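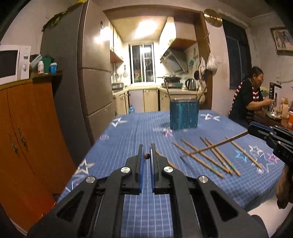 Issue 21

The Blue Cloth

The house on Benjelloun Street had been sold in September, and by October 1, 2023 the only room left to pack was the kitchen, along with the table outside its door.

Hamdia Hadgu had put off the table. It still had her aunt's cloth on it, the blue checked one with the stars, and on the cloth was the teal holder where the chopsticks had always lived. Most of the rest had gone to Presbridge in the truck.

Her aunt had bought the holder in Baltton the year she got married. She said it cost her 3000 and that the man would not come down. She never said 3000 of what. When the children asked, she told them to set the table.

Setting the table had been Hamdia's job. She was the youngest, and the chopsticks were the one thing she could not break. She learned to find pairs by the wood first and then by the printing on the handles, where there was any left. Her cousin never bothered. He ate with whatever came out, one dark and one light, and her aunt let him.

The phone rang in the kitchen. It was the buyer's office, asking whether the key would be in the box by 2.

"It will," she said.

"And the unit number is 2157?"

"That's the box. The house doesn't have a unit."

She went back to the table.

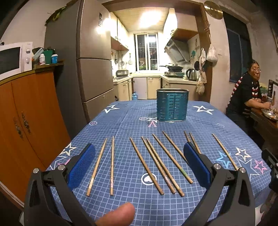
Ten on the cloth, and the holder by itself.

She looked for the pair she used to save for herself. One had pink and white on the handle, worn down now. The other should have matched it — she remembered it matching — but the pink on the next likely one was so faint that it could have been anything.

She put the two side by side. They were close enough in length.

The rest she rolled in a dish towel. The holder went into her coat pocket, where it did not really fit, and she folded the cloth over her arm and went to look for the key.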